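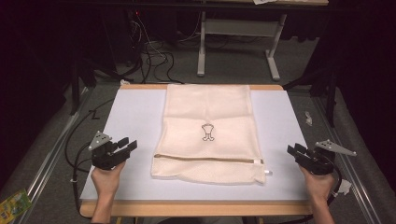

Chapter 7
Washing Delicates: The Mesh Bag

Chapter 6 dealt with sorting by color and by fiber. Sorting keeps a red sock away from a white shirt, but it does nothing about hooks, straps and drawstrings. Those cause most of the damage that students bring in to the workroom and blame on the machine. A bra hook catches a knit sleeve, a tie wraps itself around a trouser leg, and by the end of the spin there is a knot that has to be picked apart by hand.

The mesh laundry bag is the usual answer. It is a flat pouch of open fabric with a zipper across it. Water and detergent go through the mesh and the clothes stay inside. The bag takes up some of the rubbing that the clothes would otherwise do against each other and against the drum.

In this chapter you will learn to
- choose a mesh for the item being washed
- check a bag before it is used
- load and close a bag
- dry a bag, fold it and put it away

Words to know: coil zipper, zipper tape, pull, garage, gauge, snag.

7.1 Fine mesh and coarse mesh

Mesh is sold by gauge, meaning the size of the openings. Coarse mesh has holes you can see across a room. It rinses fast and is good for socks, baby clothes and dishcloths. Fine mesh has small openings set close together, often in a honeycomb pattern, and the cloth is thin enough that you can partly see what is under it. Use fine mesh for tights, lace, thin knits and anything with a hook. A hook that would poke through coarse mesh will usually stay inside fine mesh.

Fine mesh holds back more lint and lets soap out more slowly. If you use it, cut the detergent a little and add a second rinse for heavy items.

The Strand workroom, where most of the exercises in this book were tried, keeps both kinds. The coarse bags are the Gretura type with a drawstring. The fine ones are Filach bags with a zipper. Either will do for the exercises, but 7.3 assumes a zipper.

7.2 Checking the bag

Lay the bag on a flat, light-colored board or table and smooth it out with your hands. Fold lines from storage don't matter and will wash out. Look for the following.

Holes. Slide one hand inside and spread your fingers. Move it slowly under the whole surface, both sides. A hole wider than a pencil point will grow.

Seams. Pull gently on each side seam. Look hardest at the corners, where the stitching turns.

Zipper. Run the pull from one end to the other and back. It should move without a jump. If it sticks, look for a thread in the coil before you force it.

Garage. Many bags have a small elastic loop or pocket at one end of the zipper. The pull tucks into it so that it cannot work open or knock against the drum. If the elastic has gone slack, close the pull with a small safety pin on the inside and put the bag on the mending pile.
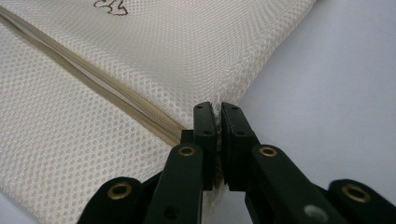
Halvard Bakke wrote to us after the first edition to say that we had left out the zipper tape. In his experience the tape gives way before the teeth do, usually at the end where the pull stops, and he asks his own students to bend it back and look at the stitching on both sides. We have added this to the checklist at the end of the chapter.

A bag that fails any of these checks can often be saved. Small holes are closed with a few stitches of polyester thread (see Chapter 11). A bag with a broken zipper can still hold onions.

7.3 Loading and closing

Turn the clothes inside out and fasten all hooks. Fold each item once or twice, loosely, and put it in flat. Fill the bag no more than halfway. Clothes packed tight rub against each other and come out with the soap still in them.

One kind of item per bag is the rule at Strand. Tights go with tights. A single heavy item, such as a sweater, gets a bag to itself.

Close the zipper all the way, with the coil lying flat and no cloth caught in it. Tuck the pull into the garage. Shake the bag once so that the contents spread out. Wash on the gentle cycle and add a few ordinary light items if the load is small, because a single wet bag can throw the drum off balance.

Exercise 7A

You will need one fine mesh bag, one coarse mesh bag, and two old pairs of tights of the same make.

1. Check both bags as described in 7.2 and write down what you find.
2. Put one pair of tights in each bag and close it.
3. Wash the bags together for 15 minutes on the gentle cycle.
4. Compare the tights for snags and pulled threads. Keep your notes for 7.4.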